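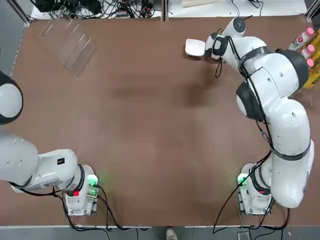

Bultow passes the 1,000 mark in arm recordings

Bultow, which builds software for small packing and sorting jobs, has recorded 1,028 examples of two-armed table work at its Gritska site, the company said on 15 April 2023. The recordings will be used to train a control model that learns from people guiding the arms by hand.

Work began in February at one table. The company now runs 2, each with a pair of arms fixed along the near edge. In every recording, an operator steers the arms through a short job, such as putting an item into a rack or moving a bottle from one side of the table to the other. The system stores the camera views along with the position of each joint.

Seon-mi Joo, who leads the recording team, said the setup is changed between takes. Racks are turned, bottles are stood up or laid down, and boxes are left at the side of the table so the model learns to work with other things nearby.

"If the rack sits in the same place every time, the model learns the place," Joo said. "We move it a little, we record again, and we keep the slow takes too."

The collection covers 17 jobs so far. Takes in which an item is dropped are kept in a separate folder and labeled by hand. Joo said the team had thrown out most of the first week's work after finding that the camera and joint records were out of step.

Biloleck, a supplier of store fixtures, is paying for part of the project and will test the first version of the model in its sample room. Bergmann, a contract packer, has asked for jobs with small flat boxes to be added.

Recording at Gritska will go on for another 3 months. Bultow has not said if it will share the examples outside the company.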